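Troubleshooting log: Prelovell head unit, elevation gain and distance errors after firmware update
Product: Prelovell GPS cycling computer with Nornico wheel speed sensor
Opened: September 2019
Status: closed, workaround in place
Logged by: Rania Obeidat
5 min read

Symptom

Elevation gain on recorded rides is too high. The test route is the Davley loop, out by the reservoir road and back over Bitar Hill. The reference gain for the loop, taken from the mapped route profile, is 1229 feet. Before the update the unit recorded within 20 feet of that on every ride. The first ride after the update recorded 3276 feet. Distance was also wrong, reading long by more than a mile on the same ride.

Power, heart rate and cadence were normal. The track on the map followed the road with no spikes or gaps, so the GPS fix was not the first suspect.

Environment

Road bike, 28 mm tires, rear wheel sensor on the hub. Head unit on an out-front mount. Auto-pause on. Recording interval set to one second. Wheel size set to automatic.

Step 1. Restart and resync

Held the power button until the unit shut down, restarted, synced to the phone. Rode the loop again. Gain 3190 feet. No change worth noting.

Step 2. Calibrate elevation at the start point

Entered the known elevation of the parking lot at the trailhead. The unit accepted the value. Starting elevation was then correct, and total gain was still far too high. Calibration sets the offset only and has no effect on noise during the ride.

Step 3. Inspect the raw file

Exported the ride file and plotted elevation against time. The plot shows a sawtooth of 6 to 10 feet on flat road, repeating every few seconds. Each small rise is added to the total. The sawtooth is worse above 20 mph and nearly absent on the climb up Bitar Hill, where speed is low. This points to air pressure at the barometer port.

Step 4. Clean the barometer port

The port is a pinhole on the underside of the unit. Rinsed with lukewarm water and left to air dry overnight. Do not use a pin or compressed air. Dried sports drink was visible around the hole before rinsing.

Rode the loop. Gain 1890 feet. Better, still out of range.

Step 5. Static bench test

Purpose: check for sensor drift with no wind and no vibration. Place the unit flat and screen up on a level surface indoors, start a ride with auto-pause off, and leave it alone for an hour. Keep windows and outside doors closed. Any firm, low table will do.
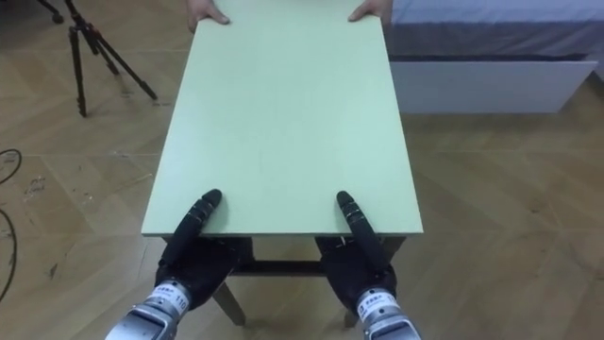
Green tabletop, held at the far end with both hands.

Result: total gain 0 feet, elevation drift 3 feet over the hour. The sensor is good. Repeated with a desk fan aimed at the underside of the unit and the sawtooth came back at once, smaller than on the road.

Step 6. Change the mount position

The out-front mount leaves a narrow gap under the unit and air is forced through it at speed. Moved the unit to the stem using the rubber band mount supplied in the box. Rode the loop. Gain 1346 feet. Sawtooth gone on all but the fastest descent.

Step 7. Distance error

Treated separately. The update had set wheel size back to automatic, and the automatic routine ran while the GPS signal was weak under trees. It stored a circumference well over the true value. Turned automatic off, did a rollout on the garage floor with rider weight on the bike, and entered the measured figure by hand. Distance on the next ride matched the mapped route to two decimal places.

Step 8. Firmware

Support replied after 16 days. They confirm the update shortened the smoothing window on the barometer so that grade would respond faster. The previous version, released in May, cannot be reinstalled by the user. No date given for a fix. The request for a smoothing setting has been passed on, with no ticket number issued.

Findings

Elevation: shorter smoothing in the new firmware, made worse by a dirty port and airflow under the out-front mount. Distance: wrong stored wheel circumference.

Workaround

Mount the unit on the stem. Rinse the port after wet rides. Keep wheel size on manual and check it after each update. For uploaded rides, use the elevation correction option on the website, which replaces the recorded values with map data. Old rides can be corrected one at a time; there is no bulk option.

Open items

Stem mount blocks the top cap bag. Trying a longer out-front arm next. Grade display still jumps by 1 to 2 percent on rough pavement. Will reopen if the next firmware changes either behavior.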